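开瓶费我交，别的再说

先把话说在前头。我不反对开瓶费。写这篇之前在群里吵过一架，有人上来就说我是那种拎着一瓶超市酒去蹭人家杯子的客人，行吧，随便。我交，每次都交，服务员忘了算我还提醒过。

我反对的是现在这个收法。

起因是三月的一顿饭。Lightfoot，Fovdale老城那家，开在河边，吃过的都知道，鸭子做得好，酒单做得差。差到什么程度，翻开红酒那页，产区写错一个，年份干脆不写，问服务员，服务员说要去问，去了，没回来。所以熟客都自己带。我们那天带了一瓶Skokar的老藤，放了几年的，想着配鸭子。结帐，八百七十三。开瓶费没有单列，塞在一个叫“餐酒服务”的项目里，再往下看，餐酒服务又按整桌的菜金抽了一道。也就是说我们多点一只鸭子，开那瓶酒就更贵一点。

鸭子跟软木塞有什么关系？

问经理。经理很客气，说这是新规定，酒单首页有写。我们没要酒单，因为我们带了酒。他说，下次可以看一下。

好，下次。

这笔钱不算多，在座的都付得起，我也不打算靠一篇文章把它要回来。回家路上我一直在想的是另一件事：餐厅到底觉得自己在卖什么。

开瓶费这个东西，道理本来很清楚。你占了人家一张桌子，用了人家的杯子，杯子要洗，要擦，薄壁的那种一擦就碎；要有人给你开，老塞子断在里面还得有人会处理；要冰桶，要醒酒器，要有人隔一阵过来添一下。再加上餐厅少卖了一瓶酒的毛利，房租里有一块本来是指着酒水出的。这些全算进去，收一笔钱，天经地义。我在餐厅后面站过几年，杯子擦过，碎过，赔过，我知道这笔钱花在哪。

问题是这笔钱现在跟上面这些事脱钩了。

Lightfoot那晚，酒是我们自己开的。服务员拿来一把开瓶器，就是最便宜的那种，螺旋都歪了，放下就走。杯子是喝水的杯子，厚口，平底，要了两次才换来高脚的，换来的那几只大小还不一样。没有醒酒器。问了，说在用。整间餐厅坐了不到一半，谁在用？添酒也是自己添。到最后那瓶酒从进门到见底，餐厅的手一次都没碰过它。

然后收了餐酒服务费。

要是收费的名目叫“没点我家酒的补偿金”，我反而服气，至少诚实。

去年Groseson开业的时候我去试过，那家在酒店里，贵，大家都以为会更狠。规矩写得很死：每桌最多带2瓶，超过不接；酒单上有的不许带；每瓶固定一个数，跟你吃什么没关系。电话订位的时候就会说一遍，到店再说一遍。那天带的也是Skokar，白的，便宜款。侍酒的小姑娘接过去先看了一眼标，问要不要再冰一会儿，说这个温度喝会有点闷。冰了。开了。倒一点给我们闻，没问题，再倒。杯子是对的杯子。后来上羊肉，她过来说，要不要点一杯红的，单杯就行，这瓶白的留着配奶酪。点了。又点了一瓶。

看见没有，那瓶自带酒最后替餐厅卖出去一杯加一瓶。

这就是我想讲的第一件事：自带酒的客人是最好的酒客人。肯为一瓶酒专门坐车跨半个城的人，怎么会不肯再花钱喝一杯？他对酒有兴趣，他已经在兴奋了，桌上的人被他带得也兴奋了。只要有人过来搭一句话。就一句。结果大多数餐厅对付这种客人的办法是冷着，脸上写着“你占我便宜了”，客人当然也就喝完走人，连水都不多要一瓶。

再讲加价。有人会说，开瓶费高是因为酒单毛利薄，不收不行。薄？把Lightfoot的酒单和隔壁酒行的价签放一起看看。同一瓶，同一个年份（假设他们写了年份的话），餐厅卖三倍。三倍在这行不稀奇，我也不觉得三倍就一定黑心，房租人工摆在那里。可你三倍卖出去的那瓶酒，温度不对，杯子不对，倒酒的人不认得标上的字，那这三倍里面的两倍买的是什么？

买了一张椅子。

椅子我已经用鸭子付过钱了啊。

说到储酒就更来气。Fovdale这边的馆子，红酒十有八九是站着放的，放在吧台后面，灯底下，旁边就是咖啡机的热气。好一点的做了个柜子，像模像样。我认识几家后厨改造的，设计阶段给老板看的柜子都漂亮得很，木纹一条一条的，门一关什么都看不见，敞着的那边留给好看的瓶子。老板一看就签字。没有一个问过温度。夏天那里面多少度？灶台就在墙那边。酒在里面过一个夏天，出来还叫酒吗，叫糖水煮李子。
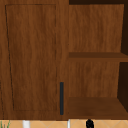
木柜效果图：左侧柜门，右侧敞开式层格

柜子这东西我不是说不能做。要做就把该花的钱花在看不见的地方，隔热，避光，别震。外面贴什么木头真的无所谓。可是餐厅的预算永远是反过来的，看得见的地方先花，花完了，剩下的再说，剩下的一般就没有了。

回到开瓶费。

我知道一定有人要讲那个故事，每次都有人讲：有一桌客人，一人点一碗面，带了半箱酒，从傍晚坐到打烊，吐了一地，临走还把杯子顺走了。这种桌子我伺候过。真的有。但你不能拿这一桌去定所有人的规矩。碰上这种人，你可以限瓶数，可以设最低消费，可以明说“本店仅接受佐餐用酒”，再不行，你可以直接说今晚不方便。开门做生意本来就可以说不。偏偏很多店不肯说不，他要做一个“什么都欢迎”的样子，然后在账单里阴你一刀。

我宁可你在门口拦我。

不接受自带，可以。我尊重。有些店酒单是下过功夫的，每一瓶都有来历，菜也是跟着酒走的，那就应该喝他的酒，带酒去是失礼。我去这种店从来空手。去之前心里有数，这顿酒钱多花一点，值，学东西。收多少，也可以，写清楚就行。你写每瓶一千，1000，白纸黑字贴在门上，我看见了，我掂量掂量，今天这瓶配不配，不配我就不带，或者我换一家。这是买卖，买卖讲的是事先知道。

最怕就是现在这种，问了说“可以带的呀”，电话里语气好得不得了，到了也没人提，喝到一半也没人提，账单来了才知道。更怕的是那种“看情况收”。看什么情况？看你带的酒贵不贵。这个我真的遇到过，不说哪家了，不是这次提到的任何一家。经理拿着瓶子转了一圈，拿手机查，查完报了个价。我当时都愣了。你开一瓶贵的和开一瓶便宜的，手腕多转了几圈吗？

有人替他们说话，说贵的酒餐厅风险大，打翻了赔不起。那你就签个字，说打翻不赔，我也签。实际上也没见谁赔过。我有一回一瓶放了很久的酒，服务员开塞子，塞断了，他往里一捅，半截塞子掉进去，碎末漂了一层，他拿来一个泡茶的滤网。滤网上还有茶叶。那晚的开瓶费一分没少。

讲这个不是怪那个服务员。他没学过，谁教他呢。店里收了这么多“餐酒服务”，没有一块钱拿去教他怎么用一把开瓶器，这才是我生气的地方。老塞子要慢，要用两片的那种夹子，断了别慌，斜着再进一次，多数能出来。这些东西教一个下午就会了，练几支便宜酒就熟了，练完那些酒大家晚上喝掉，多好的事情。酒行巴不得派人来给你上课，不要钱的，人家求着来。不请。问就是忙。

忙什么，忙着换菜单的纸。

我前面说我在餐厅后面站过几年，那几年学到的东西，现在想想，一大半是从自带酒的客人身上学的。店里酒单就那么几款，卖来卖去，闭着眼睛都会背。真正的好东西都是客人拎进来的。有一位老先生，每个月来一次，带一瓶，话不多，走之前瓶底总要留一点，推过来，说后面的人尝尝。我第一次知道什么叫老酒的味道就是那个瓶底。有点像晒过的橘子皮，有点像雨后的木头，说不好。喝完那天我洗杯子都是飘的。

现在问问年轻的服务员，喝过自己店酒单上几款？大部分一款都没有。老板不让开，说开了算损耗。那你让他怎么推荐？背酒标呗。“这款果香比较浓郁，单宁比较柔顺。”每一款都果香浓郁单宁柔顺，客人又不是傻的。

这就是一个圈。员工不懂，客人不信，酒单卖不动，老板觉得客人抠，于是开瓶费往上加，客人更加不来，来了也不点，毛利更薄，更不肯花钱让员工喝。转。转到最后酒单上剩下最不会出错的那几瓶，家家都一样，难喝得很整齐。

怎么解？我也没什么高明的办法，就讲几条我自己觉得行的，爱听不听。

第一，价钱写在看得见的地方。网上订位那一页，电话里，门口。不要写在酒单首页，自带酒的人不看酒单，这道理要讲几遍。按瓶算，一个固定数。大瓶装可以翻倍，合理，大瓶费杯子。

第二，收了钱就把事情做了。杯子，冰桶，醒酒器，开瓶，倒第一轮。做不到就少收，或者写明“仅提供杯具，自行开瓶”，收个杯子钱，我一样高兴。有的小馆子就是这样的，一个人炒菜一个人端，你让他侍酒是为难他，收个洗杯子的钱，大家舒舒服服。楼下那家卖羊杂的就是，老板娘每次都说杯子自己拿，在那边，轻点放。我喝过最痛快的几顿都在那。

第三，点一瓶免一瓶。这个在别处很常见了，不知道为什么Fovdale几乎没有。客人点了你酒单上一瓶，自带那瓶就不收。你毛利也赚了，他面子也有了，还逼着他翻了一遍你的酒单。翻了才会有下次。Groseson其实没有这条，我觉得他们该加上，跟那个小姑娘提过，她说她去反映，后来怎么样不知道。

第四，挑一个生意淡的晚上，干脆不收。淡季的晚上桌子空着也是空着。不收开瓶费，带酒的人就会来，带酒的人从来不会一个人来，他起码拉一桌。一桌人总要吃饭吧。吃完觉得不错，下回请客户，请丈母娘，就订旺的时候了。

有老板跟我说，第四条不行，会把人惯坏。我听到“惯坏”两个字就头疼。客人是拿来惯的，不惯他去别人家了。

还有人说，你这些都是站在爱喝酒的人那边说的，大部分客人根本不带酒，也不在乎。对。大部分客人不在乎。大部分客人也不在乎你的盐是什么盐，你的米是什么米，可你还是在菜单上写了一大段你的米从哪里来的。写米的时候那么有感情，到了酒这里就只剩一个收费项目。

说说客人这边吧，免得又有人讲我偏心。
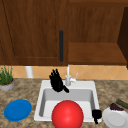

带酒的人自己也有一堆毛病。头一条，不提前讲。拎着就进来了，往桌上一墩，“开一下”。店里正忙，人家放下三桌菜来给你找杯子。打个电话能怎么样？要几只杯子，要不要提前冰，要不要提前开，一句话的事。老一点的酒更应该早点送过去，让它站一站，沉淀沉下去，你拎着它坐了一路车晃得像酱油，到了还嫌人家倒得浑。

再一条，带得太差。我知道这话得罪人。但你带一瓶便利店货架上的，比店里最便宜的那款还便宜，就为了省那点差价，那人家看你不顺眼也不能全怪人家。自带酒的意思是这瓶酒对你有点什么，店里没有，你想在今天喝它。结婚那年的，旅行背回来的，或者就是你最近特别喜欢想让朋友也尝尝的，不贵都没关系。Skokar那支白的就不贵，我带它是因为我真的喜欢，而且Fovdale没有一家餐厅进它，我都替他们着急。

还有，留一口。给侍酒的，给经理，给后厨，谁都行。这是老规矩了，现在懂的人越来越少。不用多，一个杯底。你推过去那一下，整晚的气氛都不一样，杯子也干净了，上菜也快了，不夸张。有的店规定员工上班不能喝，那他会谢谢你，不喝，但是他记住你了。别小看这个。

小费或者多点个甜品也行。总之别让人家白忙。

还有一种人，我最怕跟他同桌，自带一瓶贵的，然后整顿饭就讲那瓶酒。讲多少分，讲现在市面上什么价，讲他是怎么抢到的。菜上来不看，服务员介绍菜他挥手。鸭子都凉了。这种人交多少开瓶费我都觉得应该，再加倍也应该，加的部分分给同桌。

好，讲回来。

写到这里翻了一下聊天记录，群里那位说我蹭杯子的朋友，后来又补了一句，说餐厅活不下去的时候你们这些讲情调的人在哪里。这句话我想了挺久的。他自己开店，我知道他难。房租一年一涨，好厨师留不住，平台又抽一道，到他手里剩多少我大概猜得出。他说开瓶费是他账上少有的干净钱，没有成本，收多少是多少。

我能懂。但他这句“没有成本”刚好把我要讲的讲完了。没有成本是因为他什么都没给。客人付了钱，什么都没拿到，这种钱收得了一次两次，收不长的。今年客人还忍，明年就在家里喝了。现在家里喝酒多方便，外卖鸭子送到门口还是热的，杯子用自己的，音乐放自己的，喝多了直接躺下。我身边几个以前每周都在外面喝的，现在一个月出来一次都嫌烦，问就是“带瓶酒出去还要看脸色，何必”。这些人流走了你在账上是看不见的，账上只看得见收到的，看不见没来的。

再说一句酒行。酒行在这件事里面一声不吭，我觉得很奇怪。最该出来讲话的就是他们，客人在他们那里买的酒，要有地方喝啊。跟几家馆子谈一谈，从我这买的，拿小票去，开瓶费减半，减的那一半我跟你分摊，有那么难吗？以前老城有一家做过，做了一阵，据说效果蛮好，后来店主搬走了就没人接。现在的酒行都在直播。喊得嗓子都哑了，卖一瓶赚几块钱，还不如去敲敲隔壁餐厅的门。

还有那个服务费按菜金抽成的事，我再骂一句。按菜金抽成，等于惩罚点菜点得多的客人。带同一瓶酒，吃得越多，交得越多。你们是餐厅啊。你们是希望客人少点菜吗？设计这个收法的人一定不吃饭，要么就是拿着一张表格，看到哪一格能乘就乘一下。我问过一个做会计的朋友，他说这样做账面好看，客单价上去了。客单价上去了，人没有了。

也有人说，嫌贵就投诉啊。投诉什么呢，人家酒单首页写了。为了这点钱跟人扯一个下午，我没这个力气，大部分人都没有，他们赌的就是大家没力气。然后大家用脚投票，投得悄无声息的，等老板发现了，已经在跟房东谈退租了。Fovdale这两年关掉的馆子，有几家菜是真不错，我到现在还想他们家的腌菜。

我不是说他们是因为开瓶费关的，没那么简单。但是一家店怎么对待一瓶客人带进来的酒，基本上就是它怎么对待客人，这个我很少看走眼。接过来的时候是双手还是单手，看不看一眼标，问不问一句什么时候喝。看这个比看点评准。

至于Lightfoot，鸭子我还是会去吃的，没办法，城里没有第二家皮能烤成那样。上个礼拜朋友又约，我说去可以，不带酒了。喝什么？喝啤酒。他家啤酒倒是冰得很好，瓶装的，自己开，没人收服务费。吃到一半还是觉得可惜，那鸭子明明就该配一口红的，油脂和酸碰在一起那一下，啤酒给不了。隔壁桌带了一瓶什么，没看清，正在跟服务员要杯子，服务员拿来的还是那种喝水的厚杯子。

我差点就站起来了。朋友按住我，说吃你的。

那张桌子后来结账的时候声音有点大，我们先走了，没听完。开瓶器我现在自己随身带一把，两片夹也带，放在包的侧袋里。杯子还没开始带，我老婆说如果有一天我连杯子都带了，就别出去吃了，她做。她做的鸭子不行，汤可以。

有餐厅的朋友看到这篇不高兴的，来跟我讲，我请你喝酒。地方你定，开瓶费我出，先告诉我多少就行。

（作者从前在餐厅做过，现在不做了。文中价格以各店当日为准，改了别来找我。）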